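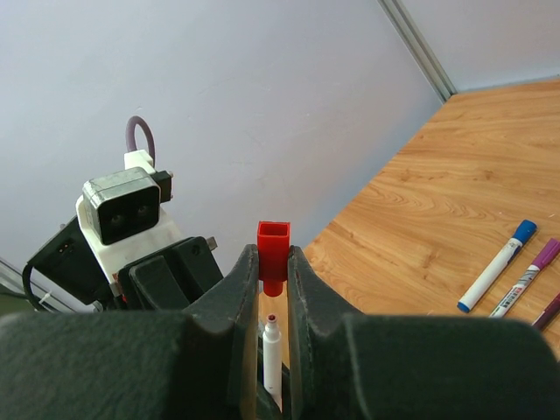 Two arms, one marker: recapping at the bench (build thread)
Dristham Makers Forum > Shared Workshop > Robots

bujar_angelovski
11/12/2022
Hello all, back with more on the two-arm build in the corner of the Voyle room. I'm on to the marker job now, which I picked because I thought it would be a gentle one (ha!). One gripper holds the white marker upright between its fingers and the red cap has to go on over the tip. I've been at it most evenings, with a lot of tea, and out of the last 50 tries I got 30 good caps. The rest mostly lean and jam. I'm wondering if my fingers are simply too tall and slick, so if anybody has a favorite grippy lining I would love to hear it.

vindimbridge_pat
Oh, this is coming along so nicely! I like the purple cable loop over the camera on the other arm, very cheerful. For lining I'd try a bit of bicycle inner tube. Cheap, easy to cut, and you can peel it off again if you hate it.

solderlark
I'm going to disagree with Pat, kindly. Rubber grabs the barrel so hard that it can't shift at all, and a little shifting is what lets a cap find its own way on. I'd leave the fingers bare and slow the last part of the move down to 40 percent.

vindimbridge_pat
Mine shift plenty, thank you :) But I do use thin tube, so maybe we're both a little right.

adumham_ray
Are you doing the other colors too, the blue and the purple? My old felt tips all had slightly different caps, and I spent a whole March finding that out one at a time.

bujar_angelovski
Ray, yes, those are next, and now I'm nervous! Solderlark, I tried your slower speed last night and the leaning is better, though it still jams now and then. Pat, I've got an old inner tube in the shed, so I'll do one finger this weekend and leave the other bare, and post what I get.

solderlark
One finger only? Now you'll have it pulling to one side. Do both or neither.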